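How to Plan the Budget for a Robot Cell That Takes Computers Apart

Our workshop in Tunitano began to plan for a disassembly robot in July. Many sellers show only the price of the arm, so I write down the steps we followed to get the full cost.

Step 1. List the parts before you ask for prices

Take one computer of the kind you receive most often and write down each part you want to remove. Note the size, the weight and where it can be held safely. Send the same list to every seller. We sent ours to Orner and Bennani, and the two offers were then easy to compare.

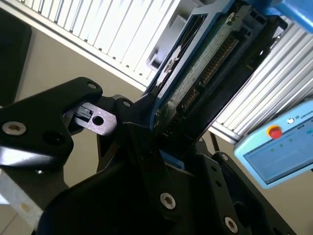

Gripper cost is the line where our first budget was wrong. We had counted one gripper and no special fingers. Parts with open electronics need fingers of the right shape and a force you can set low. Look at the module with the blue frame: the black fingers hold it at its lower end, and the long row of gold-colored pins stays free. Ask for a holding test with your own parts, and ask the price of 2 extra sets of fingers. We reserved $1,106 for fingers and small screws.

Step 2. Plan the table and the fixtures

A slotted aluminum table is expensive, but you can move things on it later. Measure your largest computer case lying on its side, then add space for a fixture next to it. Small parts such as a CPU need their own pocket, and a 3D-printed plate with raised walls is enough for this. Check that the arm can reach both the case and the plate.
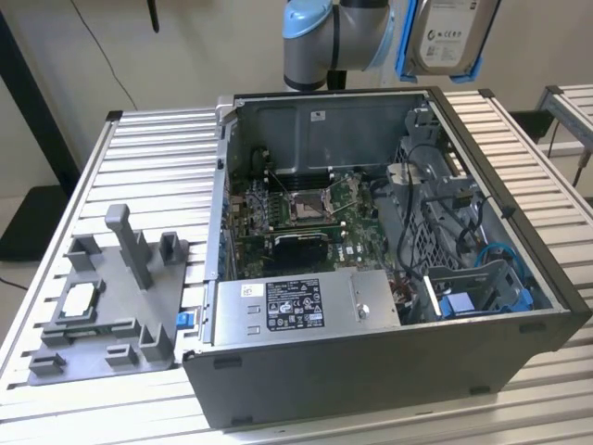
Step 3. Add the costs that come later

Keep $4,000 apart for installation, training and safety work. Ask whether the teach pendant is included in the price. Our software, Vestelau, is paid every year, so we put three years of it in the budget.

Step 4. Compare the offers

Put all costs in one sheet, with one column for each seller. If a price is missing, leave the cell empty and ask again before you sign.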